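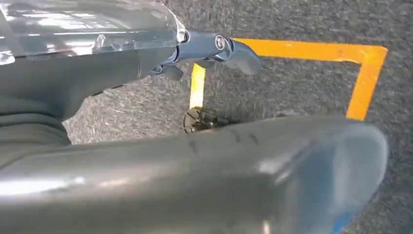 Acta de la reunión ordinaria del club de robótica Sterkier

Lugar: aula taller, planta baja
Sesión: junio, sábado
Inicio: 10:30
Asistencia: equipo de mecánica, equipo de programación, equipo de pista, profesorado responsable y dos representantes de familias. Excusa su ausencia la persona encargada de redes.

Orden del día

1. Aprobación del acta anterior
2. Estado del brazo y de la pinza
3. Zona de recogida
4. Programación
5. Torneo de Requena
6. Cuentas y compras
7. Calendario de taller
8. Ruegos y preguntas

1. Aprobación del acta anterior

Se lee el acta de mayo. El equipo de pista pide corregir una frase: donde dice que la prueba de recogida quedó cerrada debe decir que quedó aplazada. Con ese cambio se aprueba por asentimiento.

2. Estado del brazo y de la pinza

Mecánica informa de que el brazo está montado y de que se trabaja con él en el suelo, sobre la moqueta, hasta que llegue el tablero definitivo. La cubierta de plástico transparente se mantiene puesta, también durante las pruebas. Se había propuesto quitarla para llegar antes a los tornillos y se rechaza.

Se revisa la punta de la pinza, la curva en forma de gancho. Hay dos opiniones. Mecánica prefiere dejarla como está y corregir la altura de bajada por programa. Pista cree que con una punta más recta se cogerían mejor las piezas pequeñas. Se acuerda imprimir una punta recta de prueba y comparar las dos con las mismas piezas y el mismo programa. Hasta tener los resultados no se toca la actual.

El perno de la articulación del soporte se comprobará al empezar cada sesión. Quien lo compruebe lo anota en la hoja de taller con sus iniciales. En mayo hubo sesiones sin anotar y no se sabe si se revisó o no.

Sobre las marcas oscuras de la carcasa gris, se pregunta si hay que lijar. Se decide que no, son superficiales y el reglamento no puntúa el acabado.

3. Zona de recogida

La zona sigue marcada en la moqueta con cinta amarilla, en forma de rectángulo. Pista recuerda que las medidas se sacaron del reglamento del año pasado y que el de este año todavía no se ha cotejado. Lo hará pista antes de la próxima reunión y, si hay diferencias, se levanta la cinta y se vuelve a marcar entera, sin añadir trozos encima.

Programación comenta que el tramo de cinta más claro le da problemas en la detección por color – con la luz del techo se confunde con los reflejos. Se acuerda usar cinta del mismo rollo en todos los lados cuando se renueve. De momento se sigue con lo que hay.

Se pide también que al terminar se retiren todas las piezas del suelo. El personal de limpieza ha avisado dos veces.

4. Programación

El programa de recogida hace la secuencia completa: acercamiento, bajada, cierre, subida y descarga. En la última tanda se hicieron 20 intentos con pieza redonda. Los fallos se concentran en la bajada, cuando la pieza está pegada al borde del rectángulo. Con la pieza hacia el centro va bien.

Se discute si el fallo viene de la calibración o de la holgura de la articulación. Programación propone calibrar al principio de cada sesión y guardar los valores con la fecha en el nombre del archivo. Se aprueba. Mecánica medirá la holgura por su cuenta y traerá los datos.

La pausa antes de cerrar la pinza pasa a 800 milisegundos. Con menos tiempo el brazo todavía vibra y con más se pierde margen en la ronda. El cambio se hace en la rama de pruebas, no en la principal.

Queda pendiente la documentación en la plataforma Ikell. Faltan el esquema eléctrico y la explicación de la parada de emergencia.

5. Torneo de Requena

La inscripción está enviada y falta la confirmación. Se participará en la categoría de manipulación. La organización comunica que habrá una mesa por equipo y una sola toma de corriente, así que se llevará regleta propia.

Se habla del transporte. El brazo irá en su caja rígida, desconectado y con la pinza desmontada. Las piezas pequeñas irán aparte, en bolsas con etiqueta. Una de las familias ofrece furgoneta y se acepta.

El turno de manejo se decidirá después del ensayo general. Programación pide que haya siempre dos personas junto al brazo, una con el portátil y otra en la parada.

6. Cuentas y compras

El saldo es de 1.000 euros, ya descontada la inscripción. Se aprueba la compra de cinta amarilla, filamento para las puntas de prueba y tornillería. El tablero se pedirá a Prarkmont, que dio el plazo de entrega más corto.

No se aprueba la compra de un segundo brazo. Se volverá a ver en septiembre, con el presupuesto del curso nuevo.

7. Calendario de taller

Se mantienen las sesiones de la mañana del sábado. La semana del torneo se añade una tarde para el ensayo general, de 17:00 a 19:30, si el centro autoriza el uso del aula.

8. Ruegos y preguntas

Se pregunta si pueden venir a mirar alumnos de primero. Sí, avisando antes y quedándose fuera de la cinta cuando el brazo esté encendido.

Se ruega devolver las llaves Allen a su caja. Falta la de 3 mm.

Se levanta la sesión a las 12:15.

Tareas pendientes

Mecánica: imprimir la punta recta, medir la holgura.
Pista: cotejar medidas con el reglamento de este año.
Programación: archivo de calibración, documentación en Ikell.
Profesorado: pedido del tablero, autorización del aula para la tarde de ensayo.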